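The snack drawer, the button jar, and why I own more than 200 zip bags

So I finally did the drawer. If you've been reading for a while you know which drawer, the deep one under the toaster that has been half snacks and half sewing stuff ever since we moved to Cavham. I put it off through the holidays and through all of January, and then one February evening I went in for a tea bag and came out with a safety pin stuck in my thumb, and that was that.

I pulled everything out onto the kitchen table and made piles. Seed packets (why), soy sauce sachets, three half-finished boxes of crackers, the little spare-parts bags that come with shelves, a tangle of elastic, and so many buttons. My aunt Renata Mansilla gave me her button jar years ago and I had been adding to it without ever once taking anything out of it. I did count those, because I was curious and it was raining. 427! I sorted them by color, then got bored and sorted the rest by "nice" and "not nice."

I'd been going back and forth on how to store all this. I tried little plastic tubs last year (the Tremier ones with the snap lids, a few of you asked) and they looked lovely for two weeks. Then the lids wandered off, and the tubs were the wrong height for the drawer anyway, so every time I pulled it open the back row tipped over and I had to fish around in there with a spatula. I gave most of them to my neighbor, who keeps screws in hers and seems very happy.

Zip bags are not pretty but they lie flat, they squish into corners, and I can see what's in them. I bought a box of 200 small ones from Skilier thinking that would last me until I'm old, and then I used 83 of them in one weekend. I know! I got a little carried away. There is a bag in there with a single birthday candle in it. There's another with the key to a suitcase we gave away.

A few things I worked out along the way, if you're about to tackle a drawer of your own.

Leave the label on whatever you're putting in. I used to take everything out of its original packet to save room, and then I'd have a bag of mystery powder and no idea how much water it wanted. Now the whole packet goes into the zip bag, label and all, and if it's been opened I fold the top down first. It takes up a bit more space but I've stopped sniffing things to find out what they are.

Push the packet right down to the closed end before you press out the air. If it's sitting up near the zipper you'll never get a good seal, and you'll squeeze it and squeeze it and then a corner of cardboard will pop the whole thing open again in the middle of the night. (Or maybe it was a mouse. We don't talk about the mouse.)

And please buy the ones with a colored zipper. I had a roll of the all-clear kind for ages and I could never tell which end was the opening, especially in the evening with only the stove light on. An orange one you can find straight away. 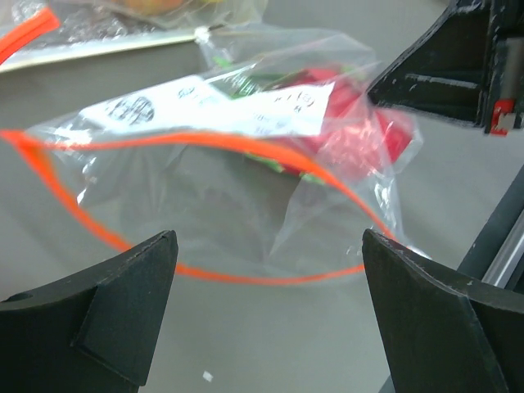 Anyway, once the bags were filled I stood them up in rows like file cards, food on the left and everything else on the right, with a strip of cereal box in between. My friend Wiremu Hollis came by for coffee while I was at it and told me I should write the contents on every bag in marker. I told him they were see-through. He said that's what people say right before they put cornstarch in a cake. So okay, the white powders have writing on them now, and he's been unbearable ever since.

The sewing half is still a work in progress. I want to get the elastic onto cards, and I've got a Bodnár tin I picked up at a yard sale that might be the right size for thread, if I can get the smell of cough drops out of it. I've tried baking soda and I've tried leaving it on the windowsill. If anyone has a trick, leave it in the comments, please, I'm begging.

Next up is the cupboard over the fridge. I opened it this morning and closed it again. There's a fondue set in there that I'd completely forgotten about, and I think it might be my sister's.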